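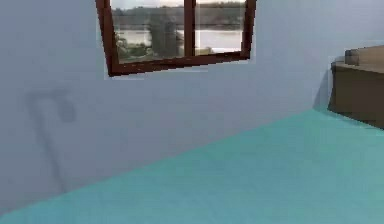
Figure 1. Simulated room, tilted view. Window at the top, cabinet at the right, teal floor.

Handout 4: Comparing Grippers Before You Have Bought Any
Intro to Robot Manipulation, June 2026

Read this before the lab. The lab takes 80 minutes and the first 15 of them always vanish into logging in, so the reading won't happen there.

What we are comparing

You have two gripper models and two camera placements. The grippers are the Okness two-finger (parallel jaws, opens to 85 mm) and the Matlala three-finger (opens wider, closes slower, looks terrific in brochures). The arm is the Remirent in both cases. The cameras are called "wrist" and "shelf." All of it lives in the simulator, where a dropped mug costs nothing and a crushed finger can be restored from the menu.

The controller is Madden, version whatever is on the lab machines. Please do not update it. In November a student updated it the night before the demo and the arm spent the demo pointing at the ceiling.

Start with the room

Students tend to skip straight to the gripper. Spend five minutes on the background first. A camera mounted on a moving arm spends much of its life looking at walls, and your vision code has to have an opinion about walls.

Look at Figure 1 again and ask what a grasp detector could make of it. There is nothing in the middle of the floor to pick up. A good detector returns an empty list. The one we handed out in Handout 3 was trained by people in a hurry, and it likes strong edges, so consider where the strong edges are: the dark window frame against the pale wall, and the front of the cabinet against the floor. Neither will fit in an 85 mm gripper. This has never stopped a detector from trying.

There is also a faint shadow on the wall, to the left, shaped something like an upside-down hook. Whatever casts it is out of view. A shadow is a fine test case. It has an outline, it has a long thin part that looks graspable if you are a computer, and it has no thickness whatsoever. If your pipeline uses depth as well as color, it should reject the shadow without fuss. If it uses color alone, good luck, and save your logs.

The outdoor view through the glass raises a related problem. Trees and water are pretty, and they give the feature matcher something to chew on, but they are soft and a bit blurry, and in many simulators they are just a flat picture pasted behind a hole. Check what your depth channel reports there before you trust it. Write the number down even if it is silly. Especially if it is silly.

Procedure

1. Load the room with no objects in it. Run the detector on 70 views from the wrist camera. Record every grasp it proposes. Each one is a false alarm, and you should count it as such even if you feel sorry for it.

2. Repeat with the shelf camera. Same number of views, same lighting. If you change the lighting halfway through, start over.

3. Add the test objects (mug, sponge, short dowel). Run the full set of 308 grasp attempts with the Okness gripper. The script does this on its own. Do not help it.

4. Swap in the Matlala and run the same set with the same random seed. The seed goes in your report. "The default one" is not a seed.

5. Make one table with four rows, one for each pairing of gripper and camera. Columns: attempts, successful lifts, drops, false alarms on the empty room, mean closing time.

What counts as a success

The object leaves the floor, stays off it for three seconds, and is still in the fingers at the end. A mug balanced on top of a closed gripper is not a success. We had a long discussion about this last year and I would like not to have it again.

Things that will go wrong

The three-finger model sometimes sinks a fingertip into the floor and then shoots across the room. That is a contact setting; lower the step size.

The wrist camera moves with the arm, so a tilted horizon means a tilted wrist. Do not "correct" the images by rotating them in your report. Log the pose and rotate the grasp.

If both grippers score exactly the same on everything, you ran the same gripper twice.

What to hand in

Two pages, the table, and the log files. Two pages means two pages at a font size I can read. State which gripper you would pick for this room and why, and say what you would want to measure on real hardware before spending real money. "More data" loses a point unless you say what kind.

Next week: friction, and why the sponge lied to you.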